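Recording Your First 100 Pick-and-Place Examples by Hand

So you have a pair of hand-held grippers, a policy to train and a free afternoon. Great! Collecting demonstrations is my favorite part of the whole job, and with a little care your first batch can be good enough to train on.

Step 1. Cover the work surface.
Use one plain, pale sheet and smooth it out from the middle. Patterns and wood grain give the model something to latch onto that has nothing to do with the task, and you'd be amazed how fast it will do that.

Step 2. Start every take with nothing between the fingers.
Spread the fingers wide over the bare sheet, hold still for a slow breath, then go. Do the same at the end. Those quiet moments make it so much easier to trim the recordings later, and they show you right away if a finger has shifted in its mount.
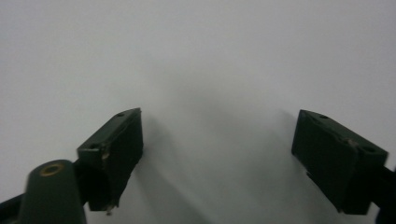 Sombat Suksawat wrote in to ask whether the pause teaches the robot to hesitate. His group at Pleltum left long pauses in their first set, and the trained arm would stop over the table for ages before doing anything.

Good catch, and yes, it can! Keep the pause in the raw file but cut it down before training. I leave 11 still readings at the front and drop the rest.

Step 3. Pick one task and say it out loud.
"Pick up the soft thing, put it in the tray." If you can't say it in one short sentence, split it into two tasks. My first try in August mixed three goals together, and I ended up throwing out 47 takes (ouch).

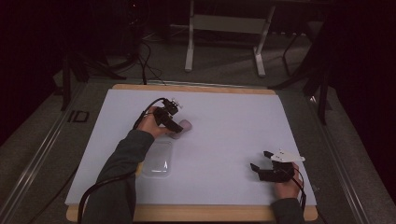 Variety is what makes a small set useful, so change the starting layout after every take. Move the object a hand's width, turn it, swap which side you reach from. Keep the changes modest at first and get bolder as you go. A clear container like the one under the pink piece is a fun challenge, but give it extra takes in different spots, as clear plastic can be hard for a model to pick out. Let the cables hang down along your sleeves toward your body, too, and check them whenever you change the layout.

Step 4. Keep your speed steady.
Move a bit slower than feels natural, and close the fingers in one smooth motion. Fumbled a grasp? Open up, try again and label the take "retry." Those are worth having in a separate folder.

Step 5. Review before you pack up.
Play back every take at double speed. I usually keep about 82 out of a hundred, and I record replacements while the table is still set up the same way.

Next up: naming your files so you can still find things a month later.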